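O farol de Dralitz

Eram 1183 degraus e a minha avó queria subi-los todos!

Chegámos a Dralitz no barco da manhã, o Skitudine, que cheirava a gasóleo e a laranjas e que balançava tanto que o homem do café servia as chávenas meio vazias. Ela foi o caminho todo na proa, de lenço amarrado debaixo do queixo, a apontar para cada rochedo como se fosse um parente. Aquele ali parece um cão deitado, dizia. E aquele, olha, olha depressa, aquele é uma igreja!

Eu tinha onze anos e nunca tinha visto tanto mar junto. Em Divmont havia o rio, e o rio em agosto era uma fita castanha que se atravessava com as calças arregaçadas. Ali a água batia no casco e saltava-nos para a boca, salgada a sério, e eu ria-me e lambia os braços.

A escada começava atrás da lota. Os primeiros degraus eram largos, com gatos em cima, e depois estreitavam e torciam-se pela encosta até o farol desaparecer por completo da nossa vista. A avó subia a cantar. Cantava uma coisa de ceifeiras com uma letra bastante malcriada, e quando chegámos ao patamar dos 543, que tinha o número pintado a branco na pedra, parou, bebeu metade da garrafa e deu-me o resto.

– Estás cansada? – perguntei.

– Estou contentíssima. É parecido.

Lá em cima o vento era tão forte que nos podíamos deitar nele. Abri os braços e deitei-me mesmo! A avó encostou-se à parede do farol, ainda morna do sol, e ficou a olhar para o lado de onde tínhamos vindo, com os olhos apertados. Tinha esperado por aquilo desde nova, desde um postal que guardava na lata do açúcar, e eu queria que ela dissesse alguma coisa enorme.

– Dá-me uma bolacha – disse ela.

Comemos o pacote inteiro. As gaivotas passavam por baixo de nós, vistas pelas costas, e foi a primeira vez que percebi como são grandes e bem desenhadas. Depois acendeu-se a luz, ainda de dia, uma volta lenta e pálida, e a avó agarrou-me a mão com os dedos cheios de migalhas. Esperámos a segunda volta, e a terceira, e à quarta já as contávamos aos gritos, as duas, eu sem fôlego e ela com a voz das ceifeiras.

Perdemos o último barco, claro.

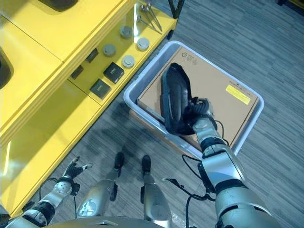
Texto de Worku
03/01/2023

Dormimos na sala de espera do cais, em cima dos casacos, e de manhã ela quis subir outra vez.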